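Reading time: 3 min

I have bought a lot of wallpaper I regret. So when I tell you I've now lived with the Flendach peel-and-stick tile panels since August and haven't once wanted to rip them down, please understand that's high praise from me!

A little background. Our rental kitchen had a backsplash the color of weak tea, and the landlord was fine with "anything that comes off again." I'd tried a Clelten roll the year before and it slid. Slowly, over weeks, like it was tired. By winter there was a gap at the top you could park a credit card in. I took it down in one pull and went back to looking at tea.

The Flendach panels come as big separate squares, which I liked right away because if you mess one up you toss that one and keep going. I messed up two. One I stuck on crooked after dinner when I should have gone to bed, and the other I cut with kitchen scissors (don't). Get a real blade and a metal ruler and change the blade sooner than you think you need to.
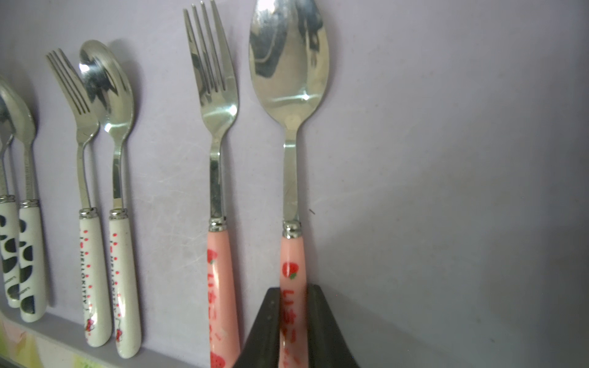

Anyway, cost. I paid $258 for everything, and that covered the backsplash plus the sad strip of wall beside the fridge. Not cheap for something that's basically a giant sticker. You could do it for less with the Clelten, but then you'd have the Clelten.

Prep took longer than the sticking. I washed the wall with dish soap, rinsed it, let it dry overnight, and then found a greasy patch by the stove anyway and did that part again. The instructions say to start in the middle and work out. I started in a corner like a stubborn person and had to shave a sliver off the last column, and you can tell if you stand by the sink.

The pattern mix is what sold me. I was worried that a bunch of different designs side by side would look like a sample book, but the grays are close enough that they get along. Dots next to stars next to squiggles, and somehow my eye doesn't mind.
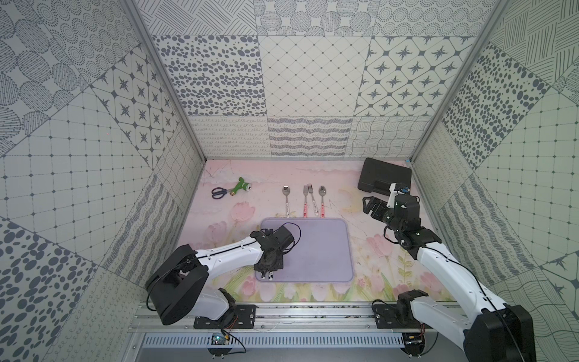

Gray and off-white patterns with a pink floral mat.

If you want them calmer, stick to a couple of designs and repeat. My sister did her laundry nook that way and it looks very grown-up. I like the jumble better, but I also own a lot of mugs.

Cleaning has been easy. Spaghetti sauce wipes off with a damp rag. Turmeric left a faint shadow on one of the pale panels that I've decided to live with. I wouldn't put them right behind a gas burner, and the package says not to, so I left a bare stretch there and leaned a baking sheet against it.

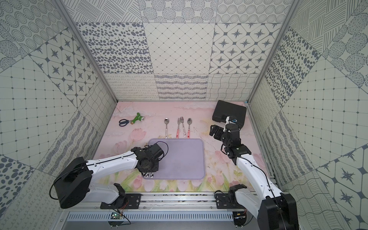 Corners were the hardest part, no contest. The panels are a bit stiff, and folding one into an inside corner made it want to pop back out all day. What worked was cutting it and butting the two edges together. A hair dryer on low helped too, though my arm got tired.

Things I'd change: the backing paper tears into tiny strips, the leftover pieces curl up the minute you look away, and shipping from the Latbridge warehouse was slow. The website brags about 3000 pattern combinations, and I'd trade most of them for one plain panel to give the busy ones some company. Idahosa makes a plain one, but the white is yellower and they don't match. I checked.

Would I buy them again? Yes, for a rental, and for a wall that's pretty flat. If yours is bumpy, order a sample first and leave it up for a couple of weeks before you spend real money. I peeled up one corner last month just to see and the paint underneath looked fine, so fingers crossed for the deposit.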